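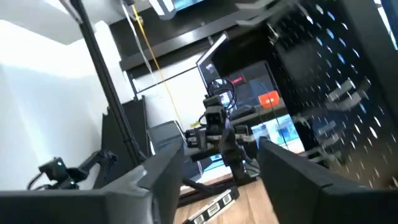
Handgelenkkameras: Kalibrierung ohne Zielmuster

Im Teilprojekt Rillero ist die Auswertung zur gegenseitigen Kalibrierung mehrerer Roboterarme abgeschlossen. Untersucht wurde, ob sich die Lage einer Handgelenkkamera zum Greifer allein aus Aufnahmen der normalen Arbeitsumgebung bestimmen lässt. Das bisher verwendete Verfahren Prirell setzt ein gedrucktes Schachbrettmuster voraus, das vor jeder Messreihe neu ausgerichtet werden muss.

Die neue Methode nutzt zwei Informationsquellen. Die Greiferfinger ragen dauerhaft in das Kamerabild und liefern über ihre bekannten Kanten eine Schätzung der Kameraneigung. Regelmäßige Strukturen im Hintergrund, insbesondere Lochwände, dienen als Ersatz für das Muster. Der Lochabstand wird einmalig von Hand eingemessen und danach als konstant angenommen. Beide Schätzungen gehen in eine gemeinsame Ausgleichsrechnung ein, gewichtet nach ihrer Restabweichung.

Ausgewertet wurden 1921 Einzelbilder aus 194 Bewegungsabläufen. Die Orientierung ließ sich in den meisten Abläufen stabil bestimmen, auch bei stark gekippter Kamera. Schwächer fällt das Ergebnis für den Abstand entlang der optischen Achse aus. Gegenlicht durch die Lochreihen verschiebt die erkannten Lochmittelpunkte, und spiegelnde Bildschirmflächen erzeugen Fehlzuordnungen. Ein robuster Schätzer fängt einen Teil davon ab. Abläufe, in denen die Lochwand durch einen Finger weitgehend verdeckt war, wurden verworfen.

Offen ist die Übertragung auf den Betrieb mit zwei Armen, bei dem der jeweils andere Arm selbst als bewegtes Referenzobjekt dienen soll. Dafür müssen die Gelenkwinkel beider Arme zeitlich enger synchronisiert werden, als es die Steuerung Flovetti derzeit zulässt. Eine überarbeitete Fassung der Schnittstelle ist für März vorgesehen.

Der Auswertungscode liegt im internen Verzeichnis von Gunawan, die Rohdaten werden auf Anfrage freigegeben.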